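Folding log, part 4: the sweater problem

2019-07-21

The club voted in April to enter the garment folding class at Staltmont. I was against it. The sorting class has fixed parts, fixed bins and a scoring sheet that fits on one page. Cloth has none of that. I lost the vote and got put in charge of demonstrations, so these notes are mostly mine, with some numbers from Homa.

Status first. We have 600 demonstrations of T-shirts and 662 of everything else, which is a category we should have split earlier. "Everything else" holds towels, pillowcases, two kinds of shorts and all the knitwear. Homa trained on the T-shirt set alone and got a policy that folds T-shirts well enough to enter. When she added the second set, the T-shirt result got worse and the towels came out fine. The knits did not work in either run.

The failure is the same nearly every time. The gripper goes for the sleeve, closes, lifts, and the fabric comes up with the body attached to it. With a T-shirt you can pinch near the cuff and the sleeve swings over as a flap. A sweater sleeve is longer and heavier, it stretches before it moves, and by the time the cuff leaves the surface the shoulder has already shifted. After that the policy is looking at a shape it has never seen, and it does what it does with unfamiliar shapes, which is to hover.

Hafþór's view is that this is a data problem. Mine is that it is a grasp point problem that shows up in the data. We agreed to test both, which meant recording again with written rules. The rules are short:

Start every take with the garment flat, front up, collar away from the operator.
Both sleeves out to the sides.
Fingers open and over the body before the first move.
First grasp at the sleeve, halfway between the cuff and the seam.
No second hand.
If the grasp slips, finish the take anyway and mark it.

The last rule caused the most argument. Frida wanted slipped takes deleted. I kept them, in a separate folder, and we can decide later. Deleting is easy to do twice.

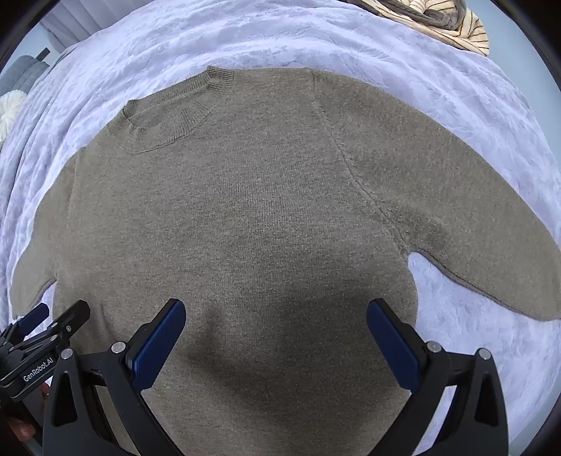
Why not just use a bigger gripper? Wider fingers hold more cloth but they also pick up the layer underneath, and on a folded sleeve that undoes the previous step.

Raglan sleeves need their own paragraph. On a set-in sleeve the seam sits near the shoulder point and gives you a landmark for where the sleeve starts. On a raglan it runs on a diagonal from the collar to the underarm, so "halfway between the cuff and the seam" depends on which part of the seam you measure from. Three of us had been reading the rule three ways. We now measure from the underarm end. I went back through the earlier raglan takes and relabeled the ones that were consistent with this by accident. The rest stay in the set with a flag.

Surface matters more than I expected. Most of our early takes were on a bare table, where a sweater slides if you look at it. On a bedspread with some texture the body stays put while the sleeve moves, and the fold is cleaner. That is good for the demonstrations and possibly bad for us, as the Staltmont rules only say "a flat surface provided by the organizers." I wrote to ask what it is made of. Waltraud Weidemann answered for the organizers that it will be announced with the draw. So we are splitting the new takes evenly between hard and soft surfaces, and also varying what lies nearby. A policy that has only seen one sweater alone on a plain background will treat any other garment in view as part of the job. We learned this from the towels.

Time per take is over 30 seconds for a full sweater fold, sleeves and body, if the operator does not rush. Troels is faster than that and his takes are also the ones with the most slips, so I asked him to slow down. He did for one session.

Homa has set up the next training run as follows. Same network, same settings, T-shirt set unchanged, old knit takes removed, new knit takes in. If the sleeve grasp improves, I will say it was the rules and Hafþór will say it was the data, and the run will not settle it. A proper comparison would keep the old takes and move only the grasp labels. We do not have the training time for both before registration closes.

Still open:

Hoods. Nobody has recorded one. The class description says "upper-body garments" and I read that as including hoods.
Thick cuffs. Where the cuff curls, the pinch catches the curl and lets go of it on the lift.
Dark knits under one lamp. The collar disappears in our footage when the gripper shadows it, and collar position is what the policy seems to use to find the top.
File names. Please use the format on the whiteboard. I spent an evening on takes called "new" and "new2."

Next post when the run is done.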